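Ketside goes to an hour, and other station news

July 12, 2022
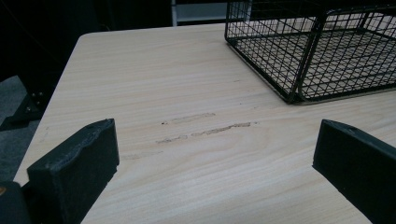 The noon show gets longer

I've been sitting on this one for two weeks, so let me just get it out: starting in August, the noon newscast at Ketside goes from a half hour to a full hour. The second half will be mostly weather, farm prices and a live interview, and the interview is the part I'm looking forward to (live guests at lunchtime are a gamble, and I love it). No word yet on whether the syndicated court show moves to 3 p.m. or drops off the schedule. I asked twice and got two different answers.

The producers tell me they're getting one new hire for all this. One! That's thirty more minutes a day, five days a week, and anybody who has stacked a noon show knows how fast you run out of packages from the night before. I'd guess we see a lot of morning show repeats until the fall.

Kevside is hiring again

Kevside has three openings posted: a weekend producer, a multimedia journalist and a morning director. The director job has been up since spring, and they've now added a signing bonus of $1000 if you stay a year. That's nice, but read the contract first, please. The last one I saw from them had a 90 day notice clause, and I heard from a reader who got tangled up in it on her way to a bigger market.

The reporter job covers the lakes bureau, so you'd shoot and edit your own stuff and spend a lot of time in the car. I did a bureau job like that in my twenties and still miss it, apart from the car.

Tower work at Ustomside

If you watch Ustomside with an antenna, expect some trouble in the overnight hours this month. Crews are replacing the transmission line on the tower, and the station will run at low power between midnight and 5 a.m. on work nights. Cable and satellite viewers shouldn't notice. If the channel hasn't come back by breakfast, run a rescan before you call them.

Your mail

My item on stations dropping the 11 p.m. sports segment got 503 replies, which is a record for me, and I'm still reading. Most of you want it back. A few of you sent scans of old rundowns, including one from Baranauskienė with four and a half minutes for high school wrestling. Four and a half! I'll run a batch of the best letters next time, so keep sending them, and tell me if you'd like your name left off.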